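Können Roboter schon aufräumen?

Eine Seite für neugierige Kinder ab acht Jahren
Aus der Reihe "Hidik erklärt"

Vielleicht hast du dir auch schon einmal einen Roboter gewünscht, der dein Zimmer aufräumt. Viele Kinder haben uns danach gefragt. In der Werkstatt Lawal in Nivdale probieren Menschen aus, wie weit die Maschinen damit sind. Sie fangen mit einer Aufgabe an, die für dich sehr leicht ist: eine leere Plastikflasche vom Tisch nehmen und in eine Kiste legen.

Du machst das, ohne nachzudenken. Deine Augen sehen die Flasche, deine Hand geht hin, die Finger schließen sich. Ein Roboterarm muss jeden von diesen Schritten einzeln können. Zuerst muss er die Flasche finden. Das ist bei durchsichtigem Plastik gar nicht einfach, denn der Tisch scheint durch die Flasche hindurch. Für den Computer sieht sie dann fast so aus wie der Tisch selbst. 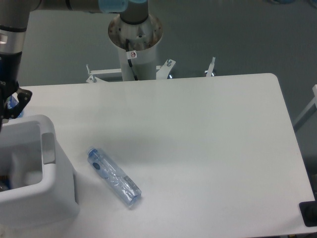 Warum übt man das nicht mit einem Ball?
Ein Ball sieht von allen Seiten gleich aus und rollt immer auf die gleiche Art. Flaschen sind schwieriger. Jede zerdrückte Flasche hat ihre eigene Form, und genau das muss ein Roboter zu Hause können: mit Dingen umgehen, die er so noch nie gesehen hat.

Wenn der Roboter weiß, wo die Flasche liegt, kommt das Greifen. Die meisten einfachen Greifer haben zwei Finger, die sich aufeinander zu bewegen. Deine Hand hat fünf Finger und dazu eine Haut, die alles spürt. Du merkst sofort, wenn etwas rutscht, und drückst ein bisschen fester. Viele Greifer spüren davon nur wenig.
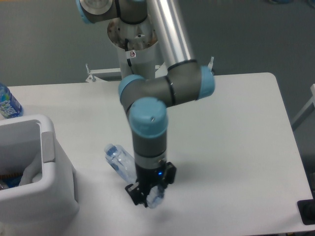 Drückt der Greifer zu schwach, dann fällt die Flasche herunter. Drückt er zu stark, dann wird sie ganz flach, und manchmal springt sie zur Seite weg. In Nivdale hat man das Greifen 572 Mal geübt, bevor die Leute zufrieden waren. Ein Kind braucht dafür vielleicht zwei oder drei Versuche!

In Fabriken ist es für Roboter leichter. Dort liegt jedes Teil an seinem festen Platz, und der Arm macht den ganzen Tag die gleiche Bewegung. In einem Kinderzimmer liegt heute ein Socken unter dem Bett und morgen ein halbes Puzzle. Der Roboter müsste auch noch wissen, was Müll ist und was dein schönstes Bastelwerk.

Im Laden ist es etwas dazwischen. In Flundside soll im Januar ein Arm ausprobiert werden, der leere Flaschen sortiert. Er bekommt am Anfang nur 18 verschiedene Sorten.

Einzelne Aufgaben können Roboter also schon lernen, wenn man sie lange üben lässt. Ein ganzes Zimmer ist für sie noch sehr schwer. Deine Socken musst du bis dahin selber suchen.

Zum Ausprobieren: Zieh dir dicke Handschuhe an und greife eine leere Flasche nur mit Daumen und Zeigefinger. Mach dann die Augen zu und versuche es noch einmal.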